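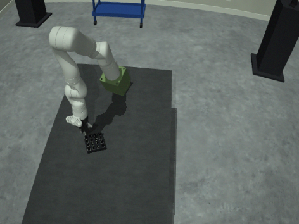

Libor Tóth reckons we should stop writing "passed in sim" in this notebook unless the settings are written down next to it, and after reading back through the February entries I'm with him completely. His comment on the shared page was short: a pass with no seed, no step size and no contact settings is a rumour. Fair enough! I found four of those rumours with my own initials on them.

October 17, 2018

Tray approach, arm on the green base. Spent the morning on house rules and only got to the runs after lunch, but I'm pleased with how the rules are shaping up. Writing them out here so the Nukberg people can pull them apart before we call them final.

Where we'd got to: Beltton cell model loaded, arm reaching down to the black grid tray, fingers stopping just over the corner nearest the base of the left-hand column. Well, that's what I wrote first. Libor read it and asked "left from where?" and he's right again. Left from the viewer is no good to anyone who opens the model from the other side. So:

Rule 1. All positions are given in the base frame. No left, right, near or far on their own. If you need a nickname for a tray corner, define it in the header first.

Rule 2. The header comes before the run. Model version, seed, time step, friction values, gripper model, who's driving. I did a header after the run once today and already had the time step wrong. Took me a good while to spot.

Rule 3. Hover before contact. Every approach gets a stop above the tray, joint values logged, and only then the last move down. It costs hardly anything and gives us one clean pose to compare from run to run. I love this one. Plotting the hover poses on top of each other showed me a drift in the wrist joint that I'd never have picked from the end positions.

Rule 4. A batch is 30 runs. Not "a few", and not "until it looked good". If you stop early, write down the run number and why.

Rule 5. Failed runs stay in the log. No deleting, no renaming to "test". (Guilty.)

Rule 6. Nothing in the scene moves between batches without a new model version. That includes the things well off the mat -- cart, pillars, the lot. Libor thinks this is a bit strict for objects the arm can't reach. My view is that the planner loads them all as collision bodies, so they count. Leaving it in for now, happy to argue.

First batch under the new rules: seed set, header done properly, all 30 completed. 11 of them flagged for the wrist joint sitting outside the hover tolerance. On the old way of working I'd have called the whole batch a pass, as every one of them finished the move. Now it's 11 flags and something to chase, and that's a much better afternoon's work as far as I'm concerned.

Chased it as far as the inverse kinematics settings. The solver starts from whatever pose the last run ended in, so the runs aren't independent of each other. Put in a reset to the home pose and ran 6 quick ones: no flags. Six isn't a batch (see rule 4), so I'm not claiming anything. Full batch queued for overnight.

Things still loose:

Speed limits. We've been running the model at full joint speed because there's nobody standing next to it. I'd like the default in simulation to be the same reduced speed we use for setup on the Flolasstead floor, and anyone who wants more has to say so in the header. Habits carry over, and so do copied config files.

Naming. The Beneš scripts still call the tray "grid_a" and ours say "tray". Pick one. I vote tray.

Sign-off. Should a second person check the header before a batch goes to the hardware side? I'd say yes, and it should be someone who didn't write the program. Libor has offered to do mine if I do his.

Tolerance for the hover pose needs a proper source too. The number I'm using came out of an old config with no note on it. Emailed Nukberg to ask where it started.

Tomorrow: read the overnight log, redo the February headers where I can still find the seeds, mark the rest "settings unknown".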